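Rail pass or single tickets, Prokdale to Saavedra?

Posted by Julián Villanueva
6 November 2024

Two of us are travelling from Prokdale to Saavedra in March, with a stopover of two or three nights at Wornlow. The regional pass is 400 per person and covers 17 consecutive days. Single tickets on the same route total 44 less for each of us, but they're tied to a named departure. Does the pass include seat reservations on the overnight leg, and can the stopover be changed once we've started? 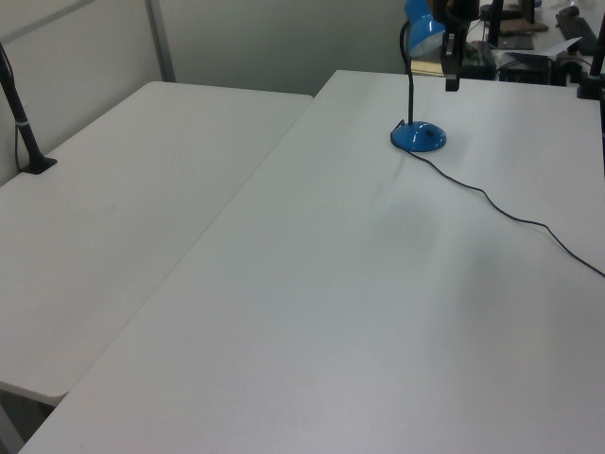 We would also like a side trip to Asstead if the pass covers it. Luggage is one suitcase each, no bikes.

wornlow_local

Reservations are not included. The pass covers the base fare only, and the overnight leg needs a separate berth booking, made at a staffed counter or by phone. The stopover can be changed as often as you like within the validity period – the days run consecutively from first use, whether you travel or not. Asstead is inside the zone, but the last return service leaves mid-afternoon on weekends. Check the March timetable before you commit, as the winter one is still loaded on the booking site.

Gaz T

get the pass, did it two years ago no dramas

mapleleg

Compare the refund terms before deciding. My single tickets were non-refundable after the first leg was scanned, and a missed connection at Wornlow meant buying the second leg again at the counter fare. The pass was refundable in full until activation. If your dates are fixed and you skip Asstead, singles are cheaper. Otherwise I'd pay the extra 44.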